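Tritulano: fabric requirements and finished measurements from home sewing patterns

README, third revision, October
Kept by Nurhan Dursun. Second reader: Yiran Peng.

Tritulano is a table of what home sewing patterns claim and what you get if you measure them. It covers 184 printable patterns for tops, shirts, skirts and children's clothes. I started it because I was fed up with buying the fabric on the label and having a great piece left over, or, twice, being short by one cuff. Please read the section on known problems before you quote any of it at a pattern company.

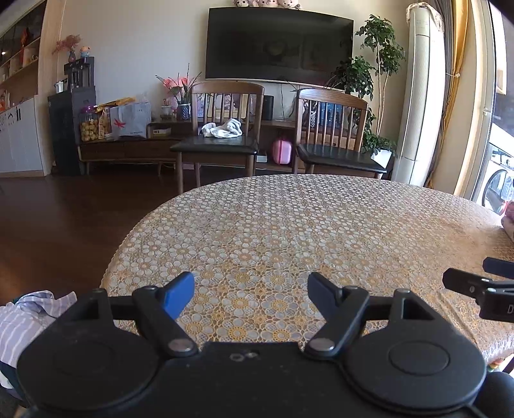
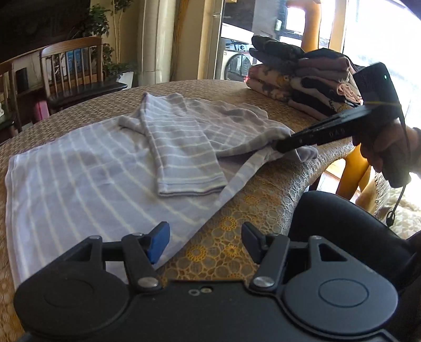 What is in the folder

patterns.csv – one row per pattern. Pattern code, garment type, stated skill level, whether the file has layers, paper size, price band.
sizes.csv – one row per pattern and size, 2224 rows in all. This is the file most people want.
notes.txt – free text, mostly grumbling, some of it useful.
changes.txt – what was altered between revisions and who altered it.

There are no pattern pieces in here and there never will be. Don't write to ask for them. The designers sell those, and a measurement taken off a piece is a very different thing from the piece.

Columns in sizes.csv

code: our own code, matching patterns.csv.
size_label: exactly as printed, so you will find 12, M, 38 and "Medium/Large" all in the same column. I have not tried to translate between them. I don't believe it can be done.
body_chest, body_waist, body_hip: the body measurements the designer says this size is drafted for, in centimetres. Blank where the designer gives none.
fin_chest, fin_hem, fin_length: finished measurements as stated by the designer.
flat_chest, flat_hem, flat_length: the same measurements taken by us from the printed pieces, seam allowance removed.
fabric_stated: length of fabric asked for, in metres.
fabric_width: the width that length assumes. If a pattern gives two widths, there are two entries separated by a semicolon.
fabric_laid: length we needed when we laid the pieces out ourselves.
checked: y or n. See below.

How the measuring was done

Patterns were printed at full scale and the test square was measured before anything else. If the square was out by more than a millimetre the sheet was reprinted. You would think this goes without saying, but a fair number of complaints about sizing that I read online come from people who printed with "fit to page" ticked, and then the designer gets the blame.

Flat measurements were taken with a metal rule along straight edges and a tape stood on its side round curves. Chest is measured at the underarm point, doubled, with darts and pleats closed. Where a pattern has ease tucked into a yoke or a gathered back, we measured it gathered to the length given in the instructions. If the instructions give no length (many just say "gather to fit") the cell is blank.

Layouts were done on a marked floor, single size, following the grain arrows. We did not turn pieces upside down unless the pattern says the fabric has no direction. I'm aware that people do turn them, and that you can save a good deal that way on plain cotton. The fabric_laid column is therefore a cautious number. A careful cutter with a plain cloth will beat it.

What "checked" means, and what it doesn't

A row marked y has been measured twice, once by me and once by Yiran Peng, without either of us looking at the other's figure. Of the 2224 rows, 1359 are marked y. The rest were measured by one person only. Where our two figures were within half a centimetre we kept the mean. Where they weren't, we both went back and did it again, and the notes say so.

Checked does not mean correct. Two people using the same rule and the same habits will make the same mistake. I tend to pull a tape tight, and I have taught Yiran to do it too, which I regret. If you are working on something where a few millimetres matter, measure your own.

Checked also does not mean that the garment was sewn. Very few were. This is a set of paper measurements, and fabric behaves worse than paper. Jersey grows when you hang it. Double gauze shrinks in the first wash by an amount that I've never seen anyone predict properly, whatever the shop card says.

Known problems

1. The choice of patterns is lopsided. They came from what we had bought, what friends had bought, and what was going cheap. Fitted tailoring is hardly there. Trousers are left out altogether, as we couldn't agree on how to measure a crotch curve and I got tired of the argument.

2. Stated finished measurements are missing for a lot of the older patterns. Any comparison between stated and flat figures leans towards designers who bother to publish them, and I would guess that those are the careful ones. So the picture you get of the trade is kinder than it ought to be.

3. Degefa codes changed partway through. Patterns downloaded before the change use the old numbering, and eight of them appear to be the same draft sold under a new name. I have left both in. Drop whichever you like, but say that you did.

4. Flirent patterns give fabric amounts rounded up to the next half metre. It's a reasonable thing for a shop to do and a nuisance in a spreadsheet. Please don't publish a chart showing that Flirent is "wasteful" on the strength of this. Someone already has, using the first revision, and it was rubbish.

5. The skill level column is worth nothing. "Confident beginner" has been used for a pillowcase and for a lined shirt with a collar stand. It's kept only so that people stop asking for it.

6. Stretch patterns assume a stretch percentage that is rarely given. With negative ease the flat chest will be smaller than the body chest. These rows are right, in spite of how they look. Two people have now "corrected" them for me.

What I would and wouldn't use it for

I'd use it to work out how much cloth to buy for a pattern that is in the table. I'd use it to see whether a certain designer drafts roomy or close, as long as there were a decent number of their patterns in there. I would not use it to say anything about home sewing patterns as a whole, and I would certainly not feed it into one of those size calculators that promise a perfect fit from three numbers. I have tried four of them. One told me I was a different size on a Tuesday from the size I had been the evening before, with the same numbers typed in.

I have also been asked whether the table shows that paid patterns are better than free ones. There is a price band column, so you can look. What I see is that the dear ones have nicer drawings. The seam lines match or fail to match at about the same rate as far as I can tell, but notch matching was never recorded properly, so take that as an opinion and leave it out of your talk.

Formats and odd characters

The files are plain comma separated text. Decimals use a full stop. Blank means not given or not measured, and zero is never used to mean blank. If you open sizes.csv in a spreadsheet program it may turn size labels such as 10-12 into a date. Import that column as text – I've had to restore the file once already.

Sending corrections

Put the pattern code, the size label, the measurement you took and how you took it. "The sleeve seems long" is of no use to me. If you sewed the thing up, tell me the fabric and whether it was washed first. Corrections from designers are welcome and get exactly the same treatment as anyone else's, meaning that we measure again before changing anything. Prurnport sent a very polite list and most of it held up. Some of it didn't, and those cells have stayed as they were.

Terms

Use it, copy it, mend it. Keep this file with the tables, say which revision you used, and don't put either of our names on a product page.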